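# Release Height

Incident 19 opened at 4:40 in the morning with a gear on the floor.

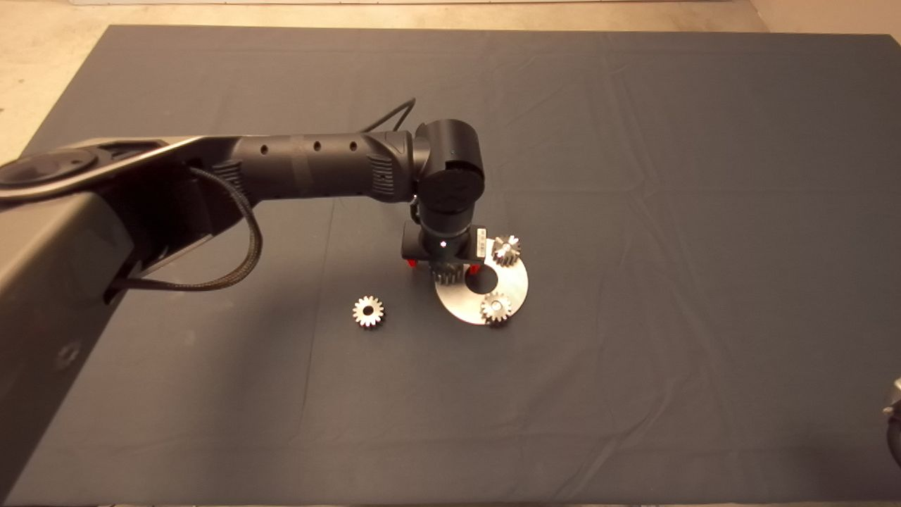

Kenneth Navarro had the night desk at Plarkgate in September, and the night desk covered four assembly cells from one chair. He logged the alarm as a dropped part, acknowledged it, and walked over to Cell 2 with a flashlight and the clipboard.

The cell built planetary stages for the Plasetti pump drive. The job was short. The arm picked a spur gear, carried it to a round plate, lowered it to release height, opened, and backed off. The program had run 2138 cycles since the last calibration. Eighteen incidents had been logged against it, most of them for grip force, two for a sensor lead that had chafed through at the wrist.

He pressed the hold button and waited for the brake to click. It clicked. He opened the gate.

The gear was under the bench, next to the leg. It had a flat spot on two teeth. He bagged it, wrote the incident number on the bag, and read the last lines of the cycle log on the pendant.

PICK OK
MOVE OK
PLACE OK
RETRACT OK

The log had no line for a drop. As far as the controller was concerned, the gear was on the plate.

He ran the cycle again at ten percent speed, from outside the gate, with his thumb on the enable switch. The arm picked a gear and carried it across. It came down, stopped, opened. The gear fell a short distance, landed on its edge on the rim of the plate, and rolled off the bench.

PLACE OK.

He did it twice more. The second gear stayed put. The third rolled. He measured the release height with a feeler gauge and a block and got a value 4 mm above the one on the setup sheet. He wrote that down and then sat on the step outside the gate to read the change history.

The history showed one edit, made on the day shift. Tool length, new value entered, old value overwritten. The user field said CARVALHO. The comment field said "new fingers."

Navarro went back in and looked at the fingers. They were the standard ones, the same set that had been on the gripper all month. A second set, longer, was in a sealed tray on the tool cart with a Pernosow packing slip still taped to the lid. Somebody had entered the length for the new fingers and left the old ones on. The arm believed its fingertips were 4 mm lower than they were, so it stopped 4 mm early.

That explained the drop. It did not explain why the part check had passed. The gripper was supposed to confirm that the gear had seated before it let go. It did this by pushing down lightly and watching the motor current at the wrist. If the current rose, there was something underneath. If it did not rise, the cell was supposed to stop.

He found the threshold on the fourth page of parameters. It was set to zero. At zero, any reading counted as contact, including no contact.

There was a comment on that one too. It was older than the tool change by 455 cycles. "False stops, reduced for throughput. Restore after audit." The user field said NAVARRO.

He read it again. He remembered the shift, though he had not thought about it since. The cell had stopped eleven times before midnight with nothing wrong, the count was behind, and he had lowered the number until the stops went away. He had meant to put it back at six. At six there had been a coolant leak in Cell 4.

He set the pendant down on the bench and did the next things in the order the procedure gave them. He locked out the cell and hung his tag on the handle. He put a hold on every stage built since the threshold was changed. The system returned a list of 624 units, which was more than one per cycle in the window, and he spent ten minutes working out that it had included the output of Cell 3, which shared the same order number. He left those on hold as well. Nineteen pallets went yellow on the board.

At 5:30 he called Carvalho at home.

"You put in the tool length," he said.

"For the new fingers. I was going to fit them after lunch." There was a pause. "I didn't fit them."

"No."

"But it would have stopped. It checks."

"The check was off."

"Who turned it off?"

Navarro looked at the arm. It was parked over the plate with a gear in its fingers, at the height it had been told was correct.

"It's in the history," he said. "I'll put it in the report. Come in when you can, and bring the setup sheet you used."

He filled in the form at the desk. Under Cause he wrote the tool length first, then crossed it out and wrote the threshold first and the tool length second. Under Persons Involved he entered both names. The box for Corrective Action was two lines high. He wrote "Parameter changes to require second sign-off," ran out of room, and continued on the back.

The day lead came through the door at 5:50, saw the board, and stopped with one arm still in her coat.

"All of that?" she said.

"All of that," said Navarro, and handed her the clipboard.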